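# Hestus Tabletop Arm: Open Day Demonstration

The Hestus is a compact robotic arm with a two-fingered gripper, supplied by Brondier for teaching laboratories and small research groups. It was shown to visitors at the Brondier open day on 2020-08-08. The demonstration was led by Abelardo Huenchumán and used a play kitchen as the work area, with a cooktop, a sink and a set of small objects to be handled.

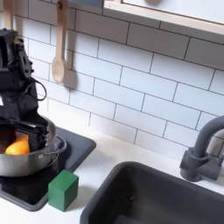 *Hestus gripper at the steel pot, with a yellow-orange toy fruit inside.*

Sessions lasted 20 minutes and were limited to three visitors at a time. Each group received a short safety briefing before approaching the counter. Visitors were then invited to choose an object and follow the operator's work from the side of the table.
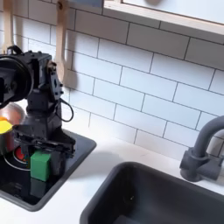 Questions at the sessions most often concerned cable routing, replacement fingers and the mounting plate. The plate is sold separately under the name Drurer and fits any flat counter. Control software, Baptiste, is included with every arm.

**Order information**

- Arm with gripper: $1,235
- Drurer mounting plate: $100
- Warranty: 3 years

Schools and laboratories may request a demonstration at their own site. Requests for February should be sent to the Brondier sales office in writing and should state the size of the group.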